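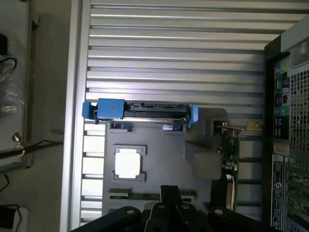
One reply to the outline for this talk was that a middle blocker jumps as often as the game asks her to, and a spreadsheet won't change the game. Start with that. It's a fair objection and half the room will be thinking it.

Then say: agree about matches. Most of the jumps in this talk happened in practice.

## Opening (keep short)

- Small college program, one gym, no sports science staff.
- We tracked jumps for one position, middle blockers, for 10 weeks of the fall season.
- 2,874 jumps for the player with the highest total. Let people look at that number before going on.
- Say now that this is one team and one season. I am not claiming we prevented injuries.

## What we counted

A jump is both feet off the floor in an attack, block or jump serve. Approach with no takeoff doesn't count. Block fakes don't count. We argued over transition hops at the net and ended up leaving them out, so if anyone compares our totals with theirs, ask about that first.

Practices were tagged live by an injured player or a student manager. Matches were tagged afterward from video in Sulon. Sulon lets you put one key on one event and that was all we needed. A clicker and a paper sheet would do the same job more slowly.

Mention the gap: the video from the Surkance tournament had the far net post in the way for one set. We left that set out and did not estimate it.

## What the season looked like

Walk through the weekly chart. Don't read every bar.

- Preseason was the heaviest stretch. Expected.
- The week before Surkance was nearly as heavy, and it was supposed to be a light week. We had cut practice time but kept the full blocking block. Shorter practice, same jumps.
- The Tolimetti match went five sets and we practiced blocking the next afternoon. Nobody on staff thought of it as a mistake until the totals were on the wall.

Pause here. If the room is mostly high school and club coaches, ask how many plan practice by the clock.

## What we changed

1. Blocking reps are written on the practice plan as a number, per player.
2. The day after a match, starting middles do footwork and reading on the floor. No takeoffs.
3. With 3 matches in a week, the middles serve standing in practice.
4. Backup middles take the first turn in 6-on-6. They needed the work anyway.

Number 2 got the most pushback, mainly from the players. They felt they were losing their timing. We let them have a few full-speed swings at the end and that settled it.

## Maksymiv

Only use this part if there's time. Maksymiv Fieldhouse has a harder floor than our gym, and players complain about their shins after every trip. We looked for it in our notes and couldn't separate the floor from the bus ride and the late start. I'd like to hear from anyone who has tried.

## What I'd do again

- Pick one position. We started with the whole roster and gave up by the second practice.
- Post totals where players can see them, but by week. Daily totals turned into a contest.
- Ask for a knee soreness score before practice, not after. We switched in September and the answers got more useful.
- Recheck one practice against video early. Our two taggers differed on blocks until they sat down together.

## Questions likely to come up

**Wearables?** We had 4 on loan and they spent too much time on the charger. No view on newer ones.

**Setters?** Not tracked. They jump more than people think and I'd do them next.

**Did you win more?** Same record as the year before. Say it plainly and move on.

Handout is the blank tagging sheet, front and back. Leave the stack by the door — last time they ran out at the front table.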